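跑道尽头的八百三十五米
小型机场的飞行员如何重新学会计算起飞距离

奥夫斯卡(Ovska)机场只有一条跑道,长835米,沥青道面,北端略高。跑道以西是一片甜菜地,以东是公路和两排杨树。对驻场的单发活塞飞机来说,这个长度在冬天很宽裕,到了七月下午就不一定了。

去年夏天,当地飞行俱乐部里有一架四座飞机在这里中断起飞,停下时前轮已经压在道面外的草上。飞机没有损坏,机上的人也都走了下来。俱乐部事后把那次飞行的装载单、气温记录和飞行员的计算过程摆在一起看,发现飞行员确实算过,用的是手册里的图表,结果也在跑道长度之内。问题出在他算的是早上八点的气温,而飞机下午三点才滑出去。

这类事在通用航空里并不少见。航线飞行员每次起飞前都有性能数据可用,由公司提供软件,由两个人核对。私人飞行员多数时候靠经验。同一架飞机,同一条跑道,飞了上百次都没有出过事,图表就慢慢留在了包里。

密度高度

决定起飞距离的因素,学员在第一年就学过:重量、气温、气压、风、坡度、道面状况。其中最容易被低估的是气温和标高的叠加效果。

普洛洛拉(Plollora)机场在山谷里,标高3,953英尺,从奥夫斯卡飞过去不到两个小时。标准大气条件下,那个高度的气温应该在七摄氏度上下。夏天午后的谷地常有二十八九度。把两者的差值代进去,密度高度会超过六千英尺。发动机吸进的空气少了,螺旋桨推的空气也少了,机翼需要更大的真空速才能产生同样的升力,三件事同时发生,滑跑距离便成倍地往上加。

空速表不会提醒你这一点。抬轮速度读数与平原上一样,飞机真正相对地面的速度却更快,飞行员只觉得加速慢,跑道两侧的标志过得比平时快。有些人在这个时候会提前拉杆,飞机离地后停在地面效应里,爬不上去。

在普洛洛拉,夏季本地飞行员一般上午十点以前走,或者等到傍晚。外来的飞机常常中午到,加满油,吃完饭,两点出发。机场办公室在门边挂了一块白板,每小时写一次密度高度。板子挂得很低,付停机费的人弯腰签字时正好能看见。

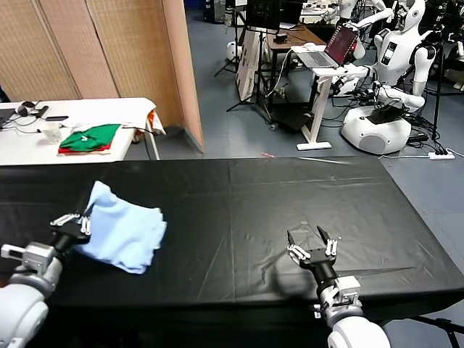
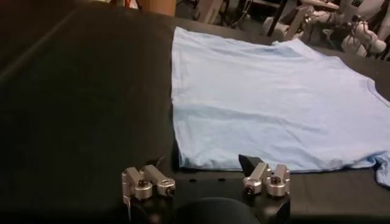
手册里的数字从哪里来

飞行手册上的起飞距离,是用新飞机、新发动机,由试飞员按规定程序飞出来的。轮胎气压正确,刹车踩住后加满油门,混合比调好,再松刹车。一架用了三十年的飞机,机身上有补过的漆,螺旋桨前缘打磨过几次,发动机离大修不远,很难达到那个数字。

因此许多教员要求在手册数值上再加余量。霍尔罗伊德(Holroyd)飞行学校的做法是这样的:先查图表,得出越过五十英尺障碍物所需的总距离,按道面和坡度修正,最后再乘以一点三三。乘完以后如果仍小于可用跑道长度,就可以走;大于的话,减油、减人,或者等气温降下来。

学校的一张练习单上有这么一道算例。飞机接近最大起飞重量,无风,道面干燥,气温三十度,标高1,579英尺。学员按图表得到的距离是六百四十米,看上去比奥夫斯卡的跑道短了将近两百米。乘上系数以后是八百五十一米,已经超出了。多数学员看到这个结果都会回去重查一遍图表,以为自己读错了格子。

草地跑道还要另算。短而干的草,一般加百分之二十;湿草加百分之三十;草高过轮子半径,或者地面松软,图表就基本失去意义了。上坡每百分之二,多数教材建议再加百分之十。这些修正是相乘的关系,写成加法会少算一截。练习单上错得最多的也是这一处。

顺风的代价比很多人想的大。五节顺风听起来不算什么,在轻型飞机上却足以让滑跑距离增加两成以上。奥夫斯卡的飞行员习惯朝南起飞,因为南边是下坡,滑出去也近。有轻微北风的时候,大家往往仍旧朝南。下坡省下的那一点,通常不够抵顺风吃掉的部分。

决断点

算得再准,也只是起飞前的事。松开刹车以后,飞行员还需要一个简单的办法判断飞机是否在按计划加速。

流传最广的是“五七法则”:到跑道一半时,速度应达到离地速度的百分之七十,达不到就收油门,中断。它的道理在于,匀加速时走过一半距离,速度恰好是终点速度的百分之七十左右。实际的飞机加速度会随速度下降,所以在一半处达到七成,只能算刚刚够,剩下的余量要靠前面乘过的系数来提供。

这条法则有个前提,飞行员得知道跑道的一半在哪里。大机场有距离标志牌,小机场没有。奥夫斯卡在中断起飞的事之后,在跑道中点两侧各立了一块橙色的板,用脆性材料做的,撞上去会碎。成本很低,一个下午就装好了。现在驻场飞行员滑出前的简令里多了一句话,报出今天到橙板时应有的速度。

有意思的是,板子立起来的头一个月,就有两架飞机在橙板处中断。一架是混合比没有调好,另一架是手刹没有完全松开,右侧机轮一直在拖。两位飞行员都说,如果没有那块板,他们多半会继续跑下去,毕竟前面看起来还有很长的路。

电子工具

现在多数人口袋里都有计算性能的程序。凯伦特(Kellent)是这一带用得比较多的一个,能自动取机场标高和最近的气象报文,输入重量后几秒钟给出结果。它省掉了在图表上画线的麻烦,也少了读错格子的机会。

霍尔罗伊德的教员允许学员用,但要求每次先用纸图表估一遍,再与程序对照,差别超过一成就停下来找原因。最常见的原因是气象报文来自三十公里外的大机场,和本场的实际气温差了好几度。其次是重量。程序默认保存上一次的装载,上一次可能只有一个人,半箱油。

还有一个不大引人注意的地方:程序给出的数字精确到米,容易让人觉得它比图表可靠。两者用的是同一套试飞数据,一架旧飞机不会因为结果显示在屏幕上就跑得快一些。

俱乐部后来修改了租机规定。密度高度超过三千英尺时,飞行员要把计算结果写在签出单上,注明气温和取得气温的时间,由值班教员看过再交钥匙。起初有人嫌麻烦,说自己在这里飞了二十年。规定没有撤。气温的那一栏旁边现在另有一个小格,填预计起飞时间,如果实际滑出晚了一小时以上,就要重新算。

入秋以后,签出单上的数字会变得好看许多。同一架飞机在十月的早晨,跑不到橙板就已经离地。教员们趁这个季节带学员去普洛洛拉,先在凉爽的上午飞一次,把离地位置记在图上,第二年夏天再带着同一张图去。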